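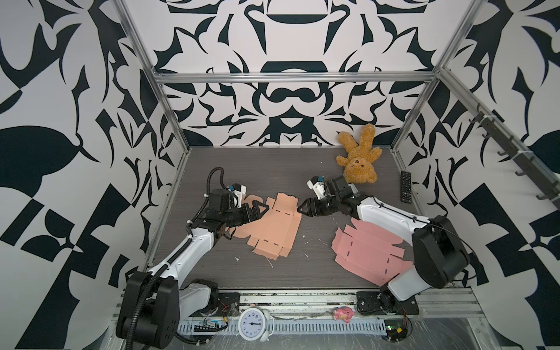
According to Siobhán Ó Gríofa, the trouble with most cell rules is that they are written for the day of the audit and forgotten by the next shift. Her remark opened the August review of the Skomard working practice for two-arm cells, and it shaped much of what was agreed.

The revised practice takes effect at all Flindico sites at the end of the month. It applies to box folding, kitting and any other task in which two arms share one work surface. The main changes are as follows.

Shared space. Where the grippers of both arms can reach the same point, the cell sheet must state which arm yields. The speed limit inside the shared space is 115 millimeters per second during setup and may be raised only by the cell lead, in writing.

Items in the cell. Every object within reach of either arm must be entered on the cell sheet, including objects that play no part in the task. Flat cardboard blanks are to be entered by color and position before the first fold.

Cables. Conduit and loose leads are to be checked through the full travel of each arm at the start of a shift. The check takes 5 minutes and is signed by the person who carried it out.

Surface. Dust, lint and cardboard crumbs are to be cleared after every 40 folds. The earlier text required cleaning "as needed," and sites read this in very different ways. 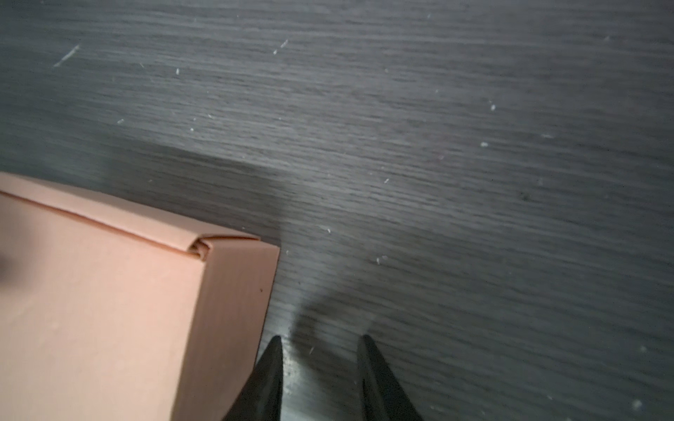
Romura asked in reply whether the fingers must be fully open before they come down beside a folded box, or whether a partial opening would meet the rule. The working group's answer is that the opening must be wide enough for neither finger to press on an end panel during the approach. The width is to be set for each box type and recorded.

McGrath has also asked for a longer interval between gripper inspections. The present limit of 2,000 cycles stays in force until the next review. Sites that wish to support a change should send their wear records to the Skomard office together with the matching cell sheets.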